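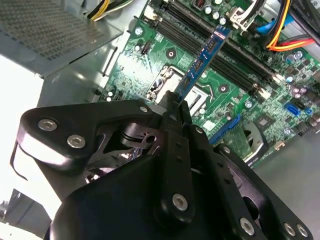
The tower came in under ticket 224 with a note from Fagerlund: clock loses time, memory suspected. No other symptoms were listed.

I laid it on its side and took off the panel. The board was green, the slots black with white latches at the ends. I reseated the memory, started the machine and set the clock against the wall clock in the shop. At the end of the first hour it was 17 seconds slow. At the end of the second it was 17 seconds slow again, counted from the new setting.

A bad battery does not do this while the machine is running. Memory does not do it either, but the ticket said memory, and Fagerlund paid by the line item.

I replaced the battery. Loss after one hour: 17 seconds. I moved the module to another slot. Loss after one hour: 17 seconds. I pulled the log from the disk and read it from the top. The machine had belonged to Gramow and had run the heating in a school building. Every hour, on the hour, it had stopped answering for 17 seconds and then carried on. There were 215 days of this, and no fault code.

The building had been closed in April. The schedule had been left in place. I searched for it under every name I could think of and found it on the sixth try, in a folder called Clulel, with no owner. It held one line. The line told the machine to wait until the boiler answered.

I wrote this up and sent it to Fagerlund with the case still open on the table.

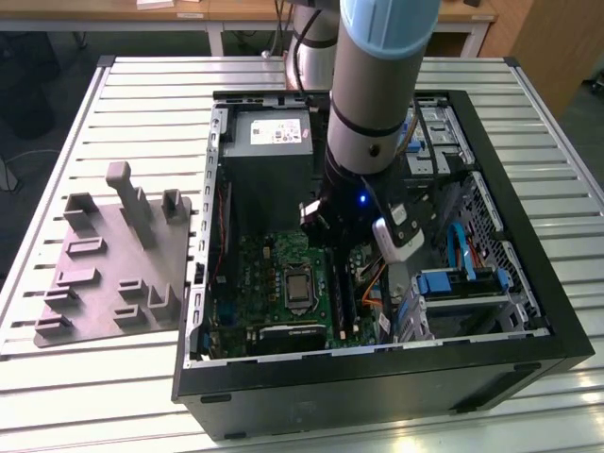 Leave the schedule where it is and swap the memory, the reply said. The customer had asked for memory. A clock could be corrected from the network, and a heating schedule was outside the ticket. The reply also wanted to know whether the old module would be returned or scrapped.

I ordered a module from Guroletti and fitted it when it came. Both latches closed. The test ran clean through 6 passes. I entered the part, the labor and the word "returned."

At four the machine stopped for 17 seconds. The fans kept turning. I had the folder open on the screen, and under the first line there was now a second one, in the same format, with the time beside it.

Boiler answered.

I saved a copy of the log and left the ticket open.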